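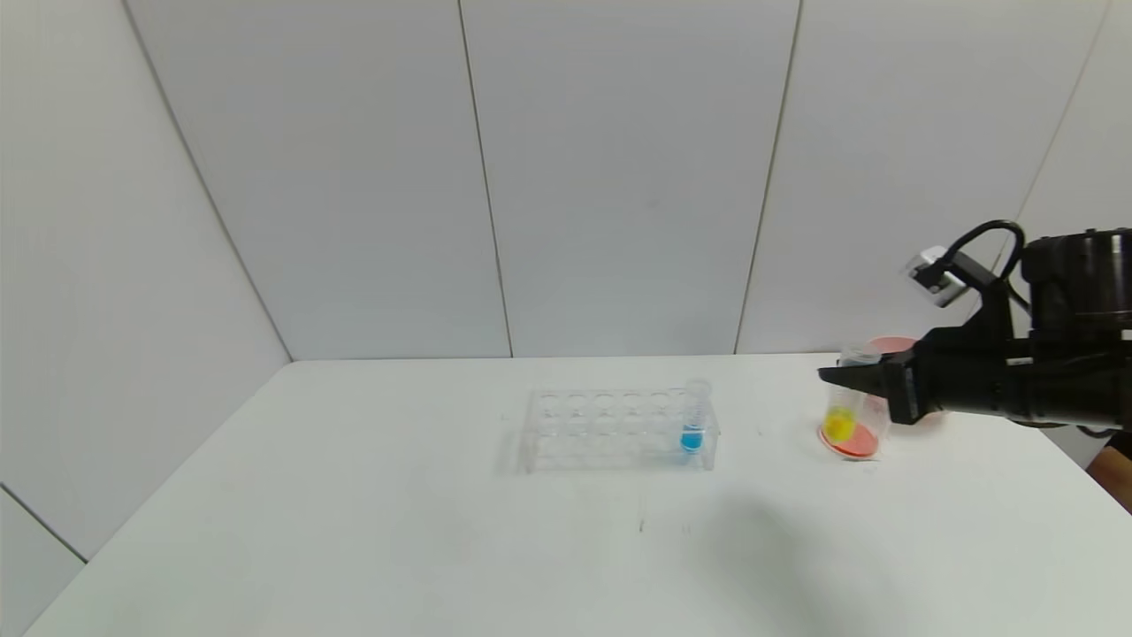
基斯娅·彭宁顿(Keisha Pennington),实验室自动化安全工程师,Mostavham 项目组

图3 作业台:透明试管架、透明容器与黑色夹爪

4.3 失效事件:透明器皿夹持中的侧向碰撞

本节讨论试运行期间影响最大的一类失效。4.2节所述的抓取失败大多表现为夹空,机械臂退回等待位后由操作员复位即可继续;侧向碰撞则不同,它会使器皿倾倒、液体外溢,并要求整个工位停机清理。试运行共执行夹持任务274次,其中记录到侧向碰撞11次,有2次造成液体溢出。溢出的均为染色水溶液,未造成人员伤害,但按照本单位的分级办法,两次都列为需要书面报告的事件。

4.3.1 工位与任务

工位为半封闭式,台面与围板均为浅色(图3)。任务分为两类:一类是从试管架中取出试管并移至指定位置,另一类是夹持独立放置的透明容器。夹爪为黑色,指尖呈楔形,从侧面接近目标。控制程序由 Vekport 提供,视觉定位模块由本组在 Zustby 平台上改写,二者之间以位姿消息通信。试验所用溶液以蓝色为主,液量通常较少,只占试管底部一段,管身其余部分透明。

试管架本身也是无色透明材料,圆孔的边缘在白色台面上呈浅灰色细线。这一点在设计阶段没有受到足够重视。当时的考虑是架体透明便于从各个方向观察液面,普里娅·格林伯格在评审意见中曾提出改用深色底板,但由于采购周期的原因没有采纳。

4.3.2 事件经过

第一次溢出发生在2018年11月4日。任务要求夹爪沿水平方向接近容器,在距离容器壁一个指宽处减速,随后闭合。日志显示,定位模块给出的容器中心向远离夹爪的一侧偏移了11毫米,减速点因此相应后移。指尖在尚未减速时已接触容器壁,容器向左倾倒。力传感器的读数在接触后上升,但没有达到设定的停机阈值,机械臂继续走完余下行程后才停止。在场操作员瓦埃勒·舍赖比按下急停时,液体已流到台面。

第二次溢出的过程与此相近,区别在于目标后方另有物体,容器受推后先与该物体接触,再向前侧滑倒。两次事件中,急停回路本身均工作正常,断电时间符合要求。

其余9次碰撞没有溢出。其中有几次容器只是移位,操作员起初把它们记作“抓取偏差”,在复查日志时才改归为碰撞。我们认为原有的记录表对两者没有作出明确区分,早期数据因此可能偏低,这里报告的数字以复查结果为准。

4.3.3 原因分析

我们把原因归为三个方面,按贡献大小排列如下。

首先是深度估计。透明器壁的反光在图像中表现为竖直的白色条纹,与浅色围板的对比很弱,而有色部分对比强烈。改写后的定位模块在分割时倾向于以有色区域代表整个目标,当颜色集中在底部或一侧时,估计出的中心便随之偏移。用同一容器注满蓝色溶液后重复测试45次,没有再出现超出容差的偏移,可以支持这一判断。

其次是遮挡。夹爪接近目标后,指尖会挡住容器上部的一部分,相机能够看到的轮廓随行程推进而减少。程序在这一阶段仍接受新的位姿更新,把质量较差的估计与先前的估计同等对待。英格丽德·巴蒂斯特在回放中逐帧核对后发现,偏移多数是在遮挡出现之后产生的,初始定位往往是准确的。

再次是停机阈值。该阈值沿用 Quintanilla 工位的参数,原工位处理的是较重的金属件。空容器或液量很少的容器在远低于这一阈值的侧向力下就会倾倒,力保护对此类目标等于没有启用。这是一项配置错误,交接清单中没有要求核对这一参数,责任在项目组,不在操作人员。

4.3.4 处置措施

停机阈值已按最轻的器皿重新标定,并写入交接清单。遮挡区间内不再接受位姿更新,夹爪按进入该区间前的最后一次有效估计行进,同时降低末段速度。单次夹持时间因此延长,操作员对此有过意见,目前维持不变。

在视觉方面,萨维塔·阿瓦斯蒂建议在分割结果之外增加器皿外形约束,以已知直径对中心位置进行校正。该方法在静态图像上有效,但在多个器皿前后重叠时仍会把后方物体的边缘误认作器壁,尚未投入使用。深色底板已重新列入采购。

在上述措施全部验证完成之前,工位只允许使用无害染色溶液,运行期间须有一名操作员位于急停按钮可及范围内。试管架取放任务的碰撞次数较少,样本不足以单独分析,相关数据列于附录乙。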